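Marking out a work area for a shared robot arm: is tape enough?

14 comments | Share

Most guides to setting up an arm in a shared workshop start with the software. I would start with a roll of tape, and I would not believe anyone who says the tape solves much.

The claim goes like this. You mark a zone on the bench, put the part inside it, and the arm finds it every time. Shahzad Zaidi sold me on the idea one Thursday. I still have doubts, but it costs next to nothing, so try it.

1. Park the base where it will stay and tape a corner on the floor. If the base gets nudged, you push it back to the corner. Carpet is poor for this. Tape lifts at the ends, so press it down hard and check it before each session.

2. Tape the bench in two zones, one to pick from and one to place in. Let them share a side. Make the pick zone bigger than you think you need.

3. Use a part with some shape to it. A hubcap is good - it has slots and a rim, and it is awkward enough to show you where the grip fails. Blocks flatter every gripper.

4. Run slowly, with a hand on the stop. Do 4 passes, move the part, then do 4 more.

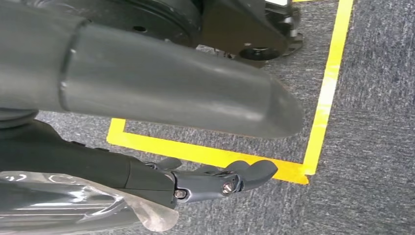
Tape on the carpet, by the hand
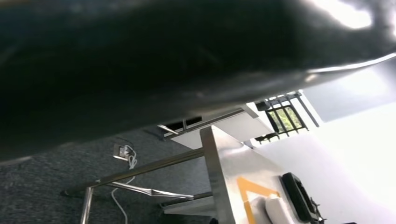
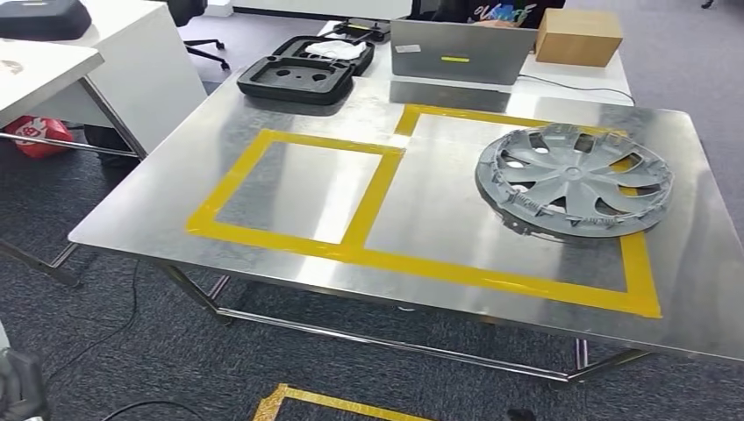

Two zones on the steel top, hubcap in the right-hand one

Now the part I argue about with Nele Teuber. She runs the Botari scripts and trusts the numbers they print. Her log had 3,852 attempts in it by November, and she calls that proof. I call it a lot of attempts with the same part on the same bench. Move the bench by a hand's width and see what the log says then.

Shiny metal bothers me too. Reflections shift with the daylight, so if your results drop in the afternoon, look at the bench top before you start rewriting code. A matt cloth is worth a go, though it does creep.

Replace the tape when the edges curl. I get 2 weeks out of mine.

Shared 2 times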